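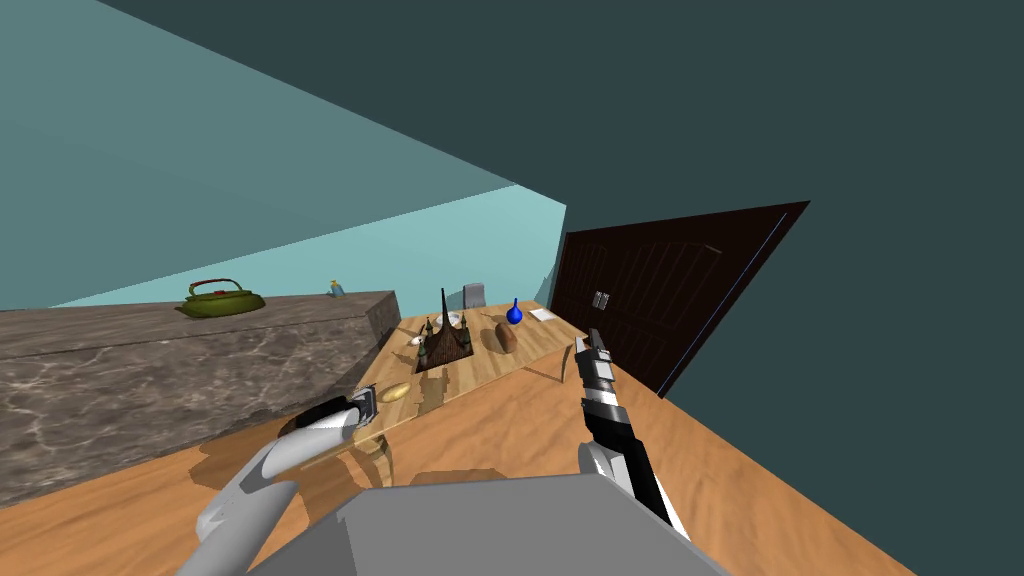

15th May

Romis planning workshop, notes from the second run-through

Long day, and a good one, so I'm getting it down before I forget who argued what. We worked through the drawdown from Mundero again, this time with the revised road timings, and I think the plan is starting to look like something you could hand to a real logistics officer without blushing. Kausar played the host ministry and was wonderfully stubborn all morning (she told me at lunch she'd been practicing on her brother).

For anyone who missed the first session: the exercise starts with 148 troops at the Mundero camp, training the local border guards, and a decision from above that they leave in July. The players have to get the people and the equipment out, keep the training going for as long as they can, and tell the allies sharing the airfield what they're up to. That last bit is where it fell apart last time. The two smaller contingents found out from the press release, poor things, and spent the rest of the game sulking in the corner by the coffee.

So I moved the consultation step up. Players now have to hold a meeting with all the contributing nations before they can book a single truck. It slowed the opening down quite a lot, and I did get some grumbling, but the talk was so much better! People asked about medical evacuation, which hadn't come up once before. The Siriwardena team wanted to know who would run the field hospital after the surgeons went home, and I had to admit the briefing pack doesn't say. I've written in the margin of my copy that it stays open until the last convoy leaves, so let's all treat that as the rule until someone objects.

Roads: the pass at Gurnitz was closed on turn 3, and both teams had put their fuel on the wrong side of it. I felt a bit mean. I still want to keep the closure, only with a weather warning on the turn before, so that a careful player has a chance to catch it.
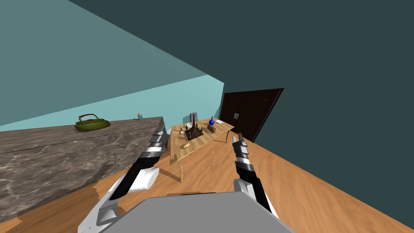

Things to fix before the next run

The equipment list has the generators down twice, once under engineering and once under camp services. Kausar spotted it and I'd like them left under camp services, where I always look first.

The handover letter to the border guards is much too stiff. I'd love it to sound like people who have worked side by side for years and are sorry to be going. I'll have a try at it tonight if the kids go down early.

We have 7 turns and we used all of them just getting to the airfield. Either the turns get longer or we drop the customs inspection. My vote is for dropping customs, but Kausar is fond of it and she has a point that it's the one place where the ministry gets any say. Will ask the Siriwardena folks what they thought.

Also need fresh markers for the big map. The green is down to a squeak.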